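The Courtesy Owed to Performers Off Duty

The fan account has become a fixture of the entertainment business. Production companies court it, publicists read it before breakfast, and a well-run page can do more for a modest drama than a paid campaign. It is therefore reasonable to ask what standards such pages should keep, and in particular whether they should continue to publish sightings of performers who are not at work.

The matter arose again in November, when the actor Yichen Zou was followed through three shops in Kumberg by admirers of the series Omoregie. Her whereabouts had been posted by an account with 603 followers. Within the hour a larger page had repeated the post, and 14 people were waiting outside the chemist's when she left it. No harm was intended. Several of those present later wrote to apologise, and their letters do them credit.

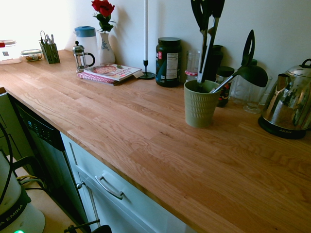 Opinion | Screen and Celebrity

Defenders of the practice argue that public figures accept attention as a condition of their trade. There is some force in this. A performer who attends a premiere expects to be photographed, and most are gracious about it. Buying cough mixture is another matter -- it is not an appearance, and no contract provides for it.

The page run by Guoqing Shao and Yesenia Sotelo, which has 3,000 subscribers, offers a sensible model. Sightings are held for six days before publication and the street is never named. Photographs are accepted only where the performer agreed to pose. Readership has not suffered, and the comments are noticeably kinder.

Other pages should adopt the same rule, and studios could encourage them by inviting only those that do to set visits and previews. Curis, which produces Omoregie, has so far declined to take a position. It should reconsider before filming resumes -- its cast will be living in a small town for the whole of the spring, and the local shops are few.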